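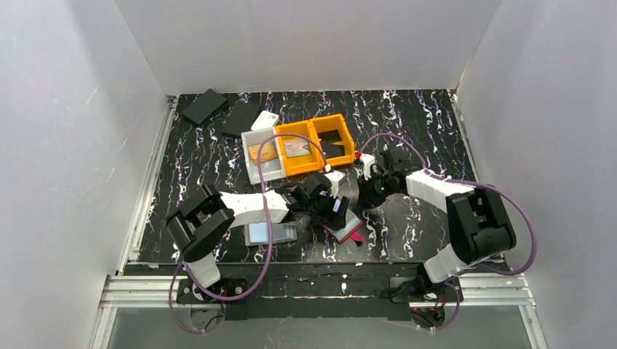 Two robot arms at the front of a black work surface with white walls on three sides.

Club golf has a pace problem, and the usual answer is to blame the players. I have been a member at Stanimgate for 11 years and I've sat through enough annual meetings to know how the conversation goes. Someone stands up and says rounds are taking too long. Someone else says people should have their club ready when it is their turn to play. There is a round of nodding, a notice goes up in the locker room, and the next Saturday medal takes just as long as the last one.

I think we are looking in the wrong place. Most slow rounds at ordinary clubs are caused by the course and by the tee sheet, and both of those are set by the club.

Start with the tee sheet. At Stanimgate we send groups out every six minutes on a busy morning. Our first hole is a par four that most members can't reach in two, and our second is a par three over a pond. A par three takes as long as it takes for four people to play a tee shot, walk to the green, find the balls that missed it, chip, putt and walk off. You can't do that in six minutes. You can't do it in eight unless everyone hits the green. So by the third group of the day there is a wait on the second tee, and every group after that joins the back of it. The players in the tenth group can have their clubs out and their gloves on and be as ready as you like. They are still going to stand there.

The objection to wider intervals is always money, or at our place, slots. If you go from six minutes to nine, fewer people get a Saturday morning time, and those who miss out complain. I understand that. I have missed out myself. But a time on the sheet is only worth something if you play off it and get round. At the moment we sell people an 8.40 start and give them a long stand beside the pond. I would sooner have a later time and a proper walk.

Skostholm made the change two seasons ago. I play there a few times a year as a guest of Carmela Morelli, who was on their greens side when they did it. She told me the first month was miserable. The phone rang all day and one man resigned by letter. By September the complaints had mostly stopped, and the afternoon sheet, which used to be half empty, had filled up with people who had been moved out of the morning and found they didn't mind. They also took the chance to let twosomes out first. At our club a two-ball has no standing before noon and gets tucked in behind whoever is there, and I have never heard a good reason for it.

Then there is the rough. I know this is the part where I lose people. Members are proud of long rough. When the county side comes to play, it is pleasant to hear them say how hard it was. But the county side comes once a year, and the rest of the time the rough is being played by people with handicaps in the twenties who hit it sideways. Losing a ball costs the group up to three minutes, then the walk back if nobody played a provisional, and nobody ever plays a provisional. On our seventh, the rough down the right starts at the exact distance a middling player's slice comes down. It is knee high by late June. I can't think of anyone who enjoys it.

Cutting the first few yards of it back wouldn't make the course easy. A ball in short rough on the right of the seventh still has a tree in the way. You would find it, though, and you would play it, and the people behind you would get to hit.

The greens matter as well. There has been a fashion for getting them as quick as possible, with the speed chalked up outside the shop like the price of fish. Ours have a good deal of slope, having been built in the days when they were cut much longer. Shave them down and put the pin on the back left of the fourteenth and you get four people each taking three or four putts, marking, cleaning, walking round to look from the other side. A slower green with a sensible pin would save more time than any notice about being ready to play. It would also be fairer. A putt that is hit well should have a chance of stopping somewhere near the hole.

I should be even-handed about the players, who aren't blameless. There are people who park the trolley at the front of the green and then have to walk back for it. There are people who write the card down on the green instead of the next tee. I have played with a man who took four practice swings before every shot, including tap-ins. But these habits cost seconds, and they only show when the course is moving. If every group is waiting on every tee, the man with four practice swings is holding up no one.

What I would resist most is the move towards gadgets. We had a presentation in the spring from a firm selling a system called Testa, which puts a tracker on every bag and sends a message to your phone when your group falls behind. I have nothing against the firm. The young woman who gave the talk was clear and answered everything she was asked. But the system tells you that a group is late, and we already know the groups are late. They're late because they were sent out six minutes apart towards a par three. Being sent a message about it while you stand on the tee will just make people cross, and with good cause. Another company, Skamateo, offers a booking package that at least lets a club set different intervals for different parts of the day. That seems to me more useful, although you can do the same thing with a pencil and a ruled sheet, as Skostholm did.

Soudabeh Khosravi, our ladies' captain, made a point at the last meeting that didn't get the attention it deserved. She said the people who leave the club over pace don't complain first. They have children to collect or a shift to start, and when a round stops fitting into the time they've got, they play less, then they play nine holes, and then they don't renew. The ones who stay are the ones who have all day. So every survey of the current members finds that most of them can live with it. We asked the members who were still here. We didn't ask the 40 who had gone.

She is right, and it ought to worry anyone who cares whether there will be a club in ten years' time. We spend a lot of effort trying to attract younger members, with open days and reduced joining fees and a range voucher. Then we put them on the first tee on a Saturday and keep them there until the middle of the afternoon.

My proposal for the autumn meeting is modest. Nine-minute intervals on Saturday and Sunday mornings. Two-balls out before eight. The rough on the right of the seventh and the left of the twelfth cut back before the season starts and kept back. No pins on the top shelf of the fourteenth on competition days. Try it for a season and write down the times of the first and last groups each week. If it makes no difference I will say so and pay for a new notice in the locker room myself.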